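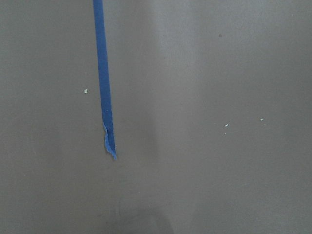

Quick one tonight, kettle's on and I've a train at 7.

Spent most of Thursday taping up the long table at Skultside. Brown kraft paper down the whole length, then blue tape over it, lengthways first, then across. Sounds like a ten minute job. Wasn't. The paper creeps. You get one end flat and the other end ruckles up, so you lift it and start again, and by then the tape has taken a layer of paper with it.

Tips, such as they are. Cut the tape, don't tear it. I tore mine. Ragged ends, little flaps that fold over and stick to themselves, drives me mad. Wipe everything down first too, crumbs get everywhere and you feel every one of them thorugh the paper.

Paper was a 200 metre roll from Grasetti, far too much, will last me years. Tape from Mekport, decent blue, bit stretchy. 69 pence more than the last lot, grumble grumble. 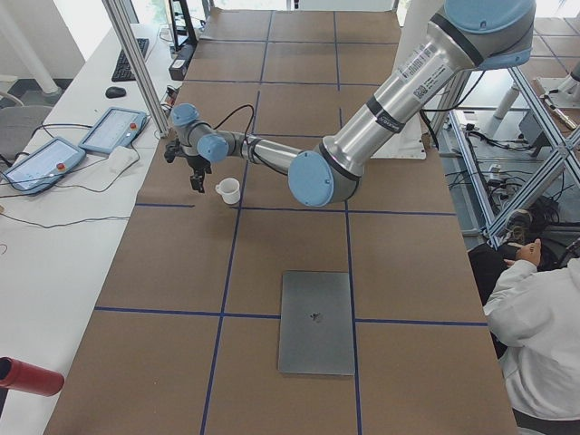 Grid down, cup out, plate at the back. Laptop plonked right over a line.

Really pleased with how straight the long lines came out. The cross ones I'd rather not discuss. Want to redo a couple before next week if theres any tape left.

Right, tea. More when I'm back.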